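Small farm loans & grants board > Microloan help
Thread: turned down for the equipment microloan, 4 acres, anybody else??

tienfu_t
Got the letter in April. Denied. Reason box says "insufficient documentation of operating history" and thats it. We've been growing on this ground since my uncle leased it to me, sell at the Troverwood market plus a couple of restaurants. Asked for 3,010 to cover a used walk-behind and drip line. Not a huge ask. Do I appeal or just start over?

MacPherson_C
Appeal. Starting over puts you at the back of the line.
Did you send a Schedule F? If you filed as hobby income they won't see a farm at all, doesn't matter what you sold.

tienfu_t
Schedule F for last year only. Before that it went on my uncle's return.

MacPherson_C
There's your problem then. One year on paper.

nerys_g
Not so sure about appeal. I appealed mine and it sat all summer, missed planting the fall brassicas. A new application with better paperwork went thru quicker. Depends on your office, I guess. Ours is two people and one of them is part time.

What I'd send either way:
– letter from your uncle saying who did the work and which years
– lease, even if its handwritten
– market stall receipts, all of them
– seed and feed invoices with YOUR name on

MacPherson_C
Disagree on the new app. Appeal keeps your original date. If the money runs out you want the early date.

nerys_g
Early date on a file they already said no to. ok

oranuch_c
Ask for the loan officer's notes before you do anything. You're entitled to see what's in your own file. Mine had the wrong acreage, they had me down for 2 when we farm 4. One phone call.

Also talk to the co-op. Solange Poirier at Panasiuk Growers sits down with people and goes through the forms line by line, no charge if you're a member and I don't think she's strict about the member part. She got my cash flow sheet to make sense. I'd been putting household stuff in there, phone bill, truck insurance, all of it.

tienfu_t
Didn't know you could get the notes. Calling in the morning. Is Panasiuk the one out past the feed store or the other one?

oranuch_c
Past the feed store, green door. Go before 3 pm, she leaves to get her kids.
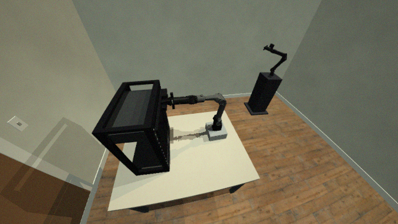

Black cabinet on the table, robot arm to the right

tienfu_t
ok called. Notes say "no evidence of sales prior to current year" so Carter was right. Also they never got page 2 of my lease. I mailed it. I KNOW I mailed it.

MacPherson_C
Always hand it over the counter and get it stamped. Learned that the expensive way.

aduvel_farm
Different view, sorry. Why borrow for that at all? Aduvel here, we're bigger than you but started the same. Rented the tiller for two seasons and put the money into seed. Debt on a small place is a weight. My dad lost ground over a note not much bigger than yours.

oranuch_c
Rental is fine if somebody nearby has one to rent. Nearest to me is over an hour. And renting builds no credit history, so next time you need a well or a cooler you're still a stranger to them.

aduvel_farm
Fair on the credit. Still think people borrow too easy.

nerys_g
People on this board can't borrow at all, is kind of the issue lol

tienfu_t
Rented last year. $334 and it broke on me halfway down the second bed, lost the whole weekend hauling it back. So no, not doing that again.

Seeing Solange this week. Uncle is writing the letter, he wants to do it by hand, his english is fine but he's slow about it. Does it need to be notarized?

MacPherson_C
Mine wasn't. Signed and dated was enough.

nerys_g
Mine was asked for. Get it notarized, the bank does it free if he has an account.

tienfu_t
Will do. Has anyone used the Jeneo bookkeeping thing for the sales records? Most of mine are in a notebook.

oranuch_c
Tried Jeneo, went back to a spreadsheet. Notebook is ok as backup – copy the totals by month and bring the notebook with you, Solange will want to look at it.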